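Comparing Grippers and Wrist Cameras on Household Items: Workshop Tips
Last updated: December
By Annelies Bosman and Cameron Innes, Surnstead Workshop Services
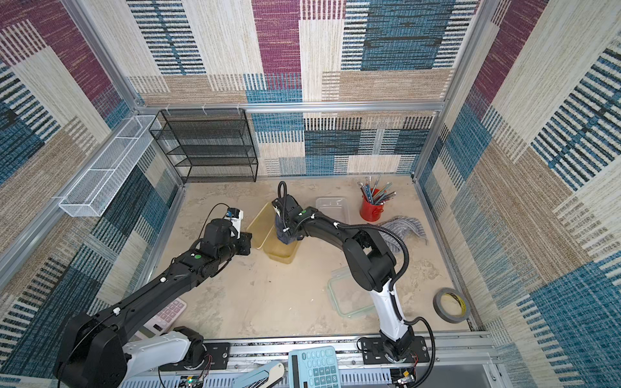 This page collects the working advice of the Surnstead bench for members who are choosing between grippers, arms, wrist cameras and controllers for household handling tasks. It replaces the earlier sheet on suction tools. Members who have been trained on one arm only should read the section on paired arms before booking bench time.

Choosing test items

A comparison is only as useful as the items used in it. Items should be drawn from an ordinary kitchen drawer or desk and should include at least one of each of the following:

- a soft item that changes shape when lifted, such as a cloth or a folded garment
- a rigid item with flat sides, such as a calculator
- a clear item, such as a glass or plastic food container
- a round item that will roll, such as tape on its core
- a slender item stored upright, such as a pencil in a cup

Do not substitute foam blocks. They are easy to hold and will make two very different grippers appear equal. Retire any item that has become chipped or sticky, and note the replacement on the log sheet.

Fabric

Fabric is the most common reason a trial is abandoned. A parallel gripper should approach with its fingers vertical and close on a raised fold. Closing on a flat area usually pinches a single layer, which slides out under its own weight. Where no fold is available, lower the fingers slightly open, touch the cloth, and close slowly so that the material gathers between them.

When the task is to place fabric in a container, or to take it out again, lift until the lowest corner is above the rim before moving sideways. Dark fabric requires more light than pale fabric. Operators using the wrist camera alone often lose the lower edge of a navy or black item against its own shadow, and a second view from the side is recommended.

Rough finger pads hold cotton well but catch on knitted items. Smooth pads release more cleanly. The bench keeps both, in labeled bags, and Theano Pappas will fit either on request.

Clear and glass containers

Depth cameras perform poorly on clear plastic and glass. Before recording a failure against a gripper, check whether the camera found the rim at all. A tinted or colored rim gives the camera an edge to work with, and a translucent colored tub is easier again. For this reason, results from clear and colored containers are to be entered on separate lines.

Grip the rim from above wherever the weight permits. Reduce the closing force for glass before the trial begins and confirm the setting on the controller screen. Glass containers are not to be lifted higher than a hand's width during a first session.

Small rigid items

Calculators, tape dispensers and similar items should be approached across the narrow side. Soft rubber keys will flex under a fingertip and may tilt the item, so the contact points should be on the case. A roll of tape is best taken with one finger through the core. Pencils should be drawn straight up, one at a time, until the point has cleared the cup.

Cameras on the wrist

Members ask frequently whether a wrist camera is worth its weight. For most household tasks the answer is yes, provided that the following points are observed.

Leave enough slack in the camera cable for a full turn of the wrist - and then move the arm by hand through its range, with the power off, to confirm that the cable neither tightens nor falls between the fingers. Secure the cable at the forearm as well as at the wrist. Clean the lens with a dry cloth at the start of each session. Repeat the camera calibration after any knock, however slight.

The Prostard camera bracket holds its angle well but must be removed before the finger pads can be changed. The Multberg bracket swings aside for the same job, although its screw loosens with use and should be checked at the midpoint of a session.

Working with two arms

Paired arms are useful when one gripper must steady a container while the other fills or empties it. They also double the opportunities for a collision. Set the rest positions so that neither elbow crosses the center of the work area, and agree on which arm has priority before starting. The second arm should wait with its jaws open and clear of the rim until the first has released its item.

Both arms should be fitted with the same gripper for baseline trials. Different grippers may be fitted once the baseline is complete.

Controllers

The Chisholm controller is the standard issue for new members. It responds slowly at low speed, which suits fabric and glass, and its stop button can be reached without looking down. Experienced operators may prefer the Prostard unit, which is quicker but permits sudden movement if the dead zone has not been set.

Change one part at a time. A session in which the gripper, the camera and the controller have all been replaced cannot be compared with any earlier session.

Recording results

Each item is to be attempted 21 times per gripper. Record a success only when the item has been lifted, moved and released as intended. A dropped item that happens to land in the container is a failure. The autumn comparison logged 324 attempts in all, and the entries of most use to later readers were the short written notes: "slid left on closing," "camera lost rim," "second layer caught."

Write the note at the time of the attempt. Notes added at the end of the day tend to repeat one another.

Care of the work area

Return all items to storage and wipe down the floor surface after use. Check the bolts at each arm base by hand, and report any that turn. Rails should be kept free of tape residue. Power to both arms must be off before any person reaches into the enclosure, including to retrieve a fallen pencil.

Bench time is booked in blocks of two hours. Requests for five or more blocks in one month should be sent to Tassanee Intarasuk. Corrections to this page may be sent to Blair Nisbet.

Contact: Bench Desk, Surnstead Workshop Services | Copyright Surnstead Workshop Services. All rights reserved. | Back to top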